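Collection log, January, continued

Up at 5.40, on site by half past six. Batteries had charged overnight. One of the cards had not been wiped from the last session, so I copied it across again to be safe and compared checksums before formatting. Both copies matched. Twenty minutes gone before the first episode.

The index stood at 3636 episodes when I opened it. That number includes the Trudine kitchen set and everything from the first fortnight at Ernton, but excludes the batch with the bad clock offset, which I still haven't decided what to do with. The offset is constant within each file as far as I can tell. If it is constant, it can be corrected by aligning the gripper width signal to the first visible closure in the video. If it drifts, the batch is scrap. I will test that on a handful of files before touching the rest.

Target for the day was 200 episodes of the place-and-release task. Finished on fewer. The morning went at a decent rate, then slowed once I started rejecting my own takes for speed. I close too fast. Played back at normal rate it looks fine, but in the trajectory plots the approach and the grasp run together with hardly any settling in between, and the last policy trained on data like that hit objects instead of taking hold of them. So I have gone back to a deliberate pause before closure. It feels unnatural in the hand for the first dozen or so repetitions and then it doesn't.

Notes on protocol, as now practised:

Start position varied every episode. I was drifting back to the same corner of the table without noticing, and the scatter plot of starting poses showed it as a dense clump with a few stragglers. Now I take a step in some direction between takes.

Failed grasps are kept if there is a recovery in the same take. If I drop the object and stop, the take is discarded. The earlier rule, discard everything with a miss in it, left the policy with no idea what to do after one.

Object order shuffled from a printed list. Changed the list at lunch.

No talking to people mid-take. I turn my head when I talk and the wrist goes with it.

The mapping pass is still the weak point. Before each block I walk the device slowly through the space so that the tracker has something to hold on to, and the quality of everything afterwards depends on that walk. Plain walls and a pale ceiling give it very little. Railings and beams are better, although the beams repeat, and repeated structure can pull the solution sideways by one spacing. I had that at Ernton in the first week and lost most of an afternoon to it. People moving about matter less than I expected, provided they aren't the nearest textured thing in view.

Tried a slower pass with more tilt. The reasoning is that the wide lens sees a great deal of the building once it is tipped up, and upper-level structure tends to stay put while chairs get shifted all day. The cost is that the work surface drops out of view, so a tilted pass can't be the only one. I now do a low loop, then a high loop, and come back down over the starting point to close it. 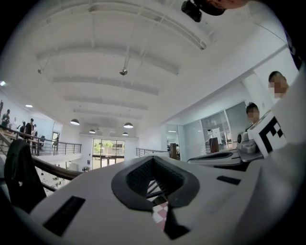 View from the gripper, tilted up. Marker cube at right, balcony railing at left.

Processed the first block over lunch using the Tripathi scripts. Two episodes failed to localise, both short ones. The rest came through with gaps small enough to interpolate. Processing is slower than it should be and I suspect the disk. Moved the cache to the internal drive for the second block and didn't time it properly, so no conclusion.

Grip width calibration repeated at three in the afternoon. Fully open reading had moved slightly since the morning. Fully closed reading had not. I tightened the screws on the finger mount and recalibrated, and will apply the new values only to files recorded after that point. Wrote the changeover episode in the paper notebook as well as the metadata.

Sesus wants the labels in a different format, with the task string separate from the object name. Reasonable request, tedious to do in retrospect. A script will handle the recent files, but the oldest ones have free-text labels in my own shorthand, including several that just say "cup again". Those I'll have to watch.

Right forearm sore by five. Swapped hands for the last block and the left-handed takes are visibly rougher, more jitter at the wrist, longer closures. I've tagged them as left and kept them in for now.

To do: order spare screws, check clock drift on the bad batch, new object list, move the upload to overnight. Upload was at 61 per cent when I left.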